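**Nallano keep layout, level 11: where do you put the second cannon?**

**mossbucket**
Been stuck on this for two evenings. My base in Nallano keeps getting flattened by anybody who brings diggers. I have the main cannon behind the storehouse and the other one by the gate, and the gate one dies before it fires a shot worth mentioning. Trophy count is 1,778 and sinking like a piano. Walls are all maxed for my level. What am I missing?

**gatekeeper_ish**
You put a cannon by the gate. The gate is where the enemies come in. I feel we could have worked this one out together.

Move it next to the storehouse so the two cover each other. Diggers go for walls first, so let them have some walls.

**mossbucket**
The Wustov guide says gate! It has a diagram and everything.

**gatekeeper_ish**
The Wustov guide was written before the January patch, back when diggers walked like my grandfather. Burn it.

**plumline**
Disagree with stacking the cannons. One frost bomb and they both take a nap. I run mine on opposite corners with the oil trap in between and I hold against diggers more often than I don't. You lose some gold off the sides. You get over it.

**gatekeeper_ish**
"You lose some gold" is a lovely way to describe losing all of it.

**plumline**
I said some. I've seen your base, by the way. It looks like a parking lot with feelings.

**tuftedowl**
Opposite corners here too, but only with the Gethin tower in the middle. Without the tower it's two lonely cannons waving at each other. Is yours built yet, OP? If it's still under construction then gatekeeper is right for now, and I don't enjoy typing that.

Box of plushies:

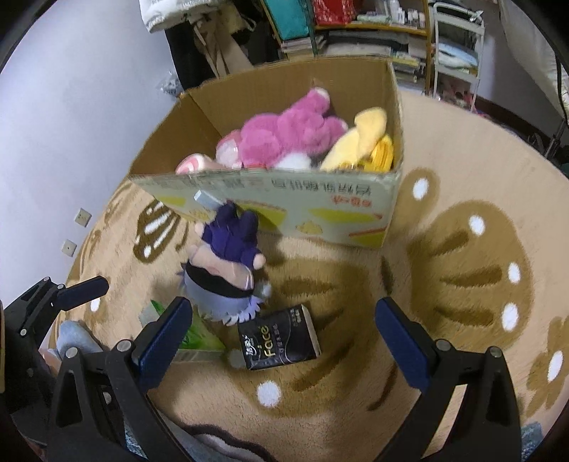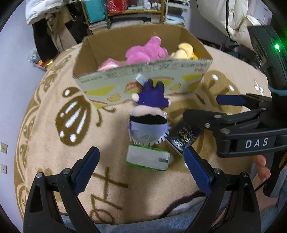
Anyway, the tower takes forever at your level, so start it before you log off for the night and keep the builder on it. Don't spend gems. The Nodum event usually hands out a builder token if you can stand doing the daily chores.

**mossbucket**
Tower is at 60 percent. So stack them now, split them later?

**tuftedowl**
Yes. And leave a one-tile gap between the storehouse and the inner wall. Diggers get confused by it and go the long way.

**plumline**
They fixed the gap thing.

**tuftedowl**
Worked for me this morning.

**plumline**
Then your attacker was asleep. It's in the patch notes, near the bottom, under "pathing improvements," right after the new hats.

**gatekeeper_ish**
Nice to see the hats got their own section.

**mossbucket**
OK, moved the gate cannon in and left the gap. Got raided at lunch, lost to one star instead of three. Diggers ate the entire north wall and never reached the storehouse. No idea if the gap did anything.

**plumline**
It didn't.

**tuftedowl**
It did.

**gatekeeper_ish**
Post the replay when you get a chance, I want to see where the frost bomb landed.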